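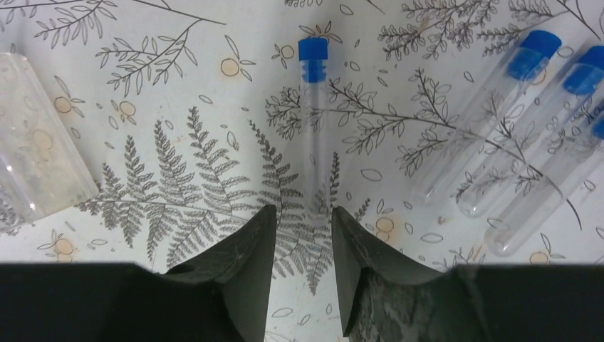
Capped tubes on the sorting table, Clomton

Progress report to the Brannigan Fund
Havska Seed Library, second period, to the end of November
Prepared by Aliki Vlachopoulos

Summary

The grant pays for moving the seed collection out of paper envelopes and into clear screw-cap tubes, and for the shelving and labels that go with them. At the end of November 82 varieties had been moved, against a target of 89 for the period. The seven left over are all beans and are dealt with below. Spending is within budget. We are not asking for any change to the end date.

Tubes and caps

We bought 3000 tubes in one order from Skorkilov, which was cheaper than the two deliveries we had planned. They are clear plastic with a rounded bottom and a blue screw cap. Teodor Sjögren tested a handful in the autumn by filling them with silica gel that changes colour when damp and leaving them in the porch. The gel had not changed after four weeks, so we went ahead with the rest.

The rounded bottom means the tubes will not stand up by themselves. This was known when we ordered. During filling they either lie on the table or go in a rack, and we had budgeted for racks. The first racks supplied had holes slightly too narrow and went back. The replacements came within the month and fit.

One tube holds enough letture, poppy or tomato seed for a full season of lending. Onion and beet take two. Peas and beans do not suit the tubes at all, and Hartmut Lenz has proposed wide-mouthed jars for them. We have put the beans on hold until the jars are priced. Peas were never in the plan for this period.

The sorting room

Work is done in the back room at Clomton, which we have on two mornings and one evening a week. The long table is covered with a cloth printed with ferns and roses. In the first period report we said we would replace it with a plain white one, as small dark seed is hard to find on a pattern. We have kept the cloth for handling empty tubes and bought white trays for the seed itself. The trays cost less than the table covering would have and are easier to tip back into a tube. 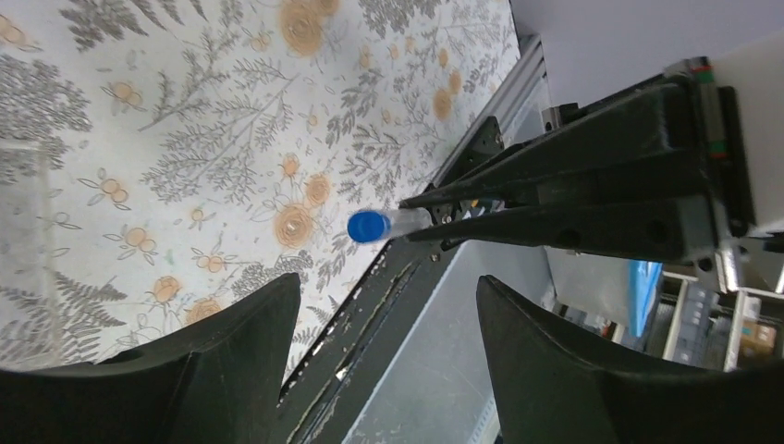 Photo: Giorgia Galli / Havska Seed Library

The order of work is now settled. Tubes are checked and capped first, then labelled, and only opened again when the seed for that label is in the tray. We changed to this in the second week after two lots of calendula were put into tubes with no labels. Both lots were kept and marked as mixed. They will go to the schools box.

Labels

The first labels peeled. They were an office type meant for flat surfaces and lifted at the corners on the curve of the tube. Birdie Kapoor found a thinner label that wraps right round and overlaps itself, and we have used it for everything since. The tubes labelled before the change have been redone. Each label carries the variety, the grower, the harvest year and the catalogue number. Germination results go in the catalogue only.

Germination tests

We have tested 29 of the varieties moved so far. Most came up well. Parsnip was poor, as expected for seed of that age, and two of the older leeks gave nothing. Growers have been asked for fresh leek seed next year. Testing will carry on through the winter on the windowsill in the office, where there is some heat.

Spending

Tubes, racks and labels are paid for. The labels came out slightly over the estimate because of the second batch, and the trays came out under. The shelving has been ordered but not invoiced and will appear in the next report. Room hire is paid to the end of the grant.

Next period

Price and order jars for the beans and peas.
Move the remaining bean varieties once the jars are in.
Put up the shelving and bring the filled tubes over from the office.
Finish the germination tests on this year's intake.
Print the new lending list. Hartmut has the draft and would like comments on it before it goes to the printer.

We would welcome a visit from the Fund in the new year. Evenings after six are best, when most people are in.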